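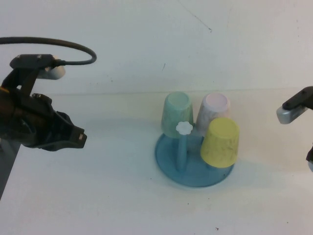
Friday, August 10, 2018. Dye bench, indigo vat no. 4

Came in early because I wanted the vat to myself before the heat built up, and I'm glad I did. The flower on top had gone dull overnight and the liquid underneath looked more blue than the yellow-green I like, so I knew I wasn't dyeing anything before lunch. Stirred it gently, put the lid back on, and went off to wash up the measuring cups and feel sorry for myself.

Gave it a spoonful of fructose and a smaller one of lime at nine, then left it alone (hard for me, as Ilona will tell you). By eleven there was a coppery skin again and the smell was right. I do love that smell, even if my family makes me change in the garage.

Test strips, all from the Mermont cotton, scoured on Wednesday:

Strip 1, one dip, four minutes. Pale, a bit gray, fine for a lining.
Strip 2, four dips. A lovely soft middle blue, very even. My favorite so far.
Strip 3, 8 dips. Deep, but it crocks badly onto a white rag. Rinse longer next time, and let it rest a full day before the soap.

Szabolcs, your wool sample is on the rail by the window. I only dared dip it twice, as the vat is still strong on lime and I didn't want to hand you back a scrap of felt. If you can wait until I've got a gentler vat going I'd be much happier doing the whole skein.

The Skellenau order is for 200 napkins and I've promised them for September. At the rate I can air things on our two lines that means starting next week, so please, whoever has the blue tarp, bring it home! Tímea thinks we should pre-wet in batches and keep them under a damp sheet, and I think she's right.

Lime is getting low. Still to do: strain the sludge, relabel the old henna jar, ask Lenni about the pH paper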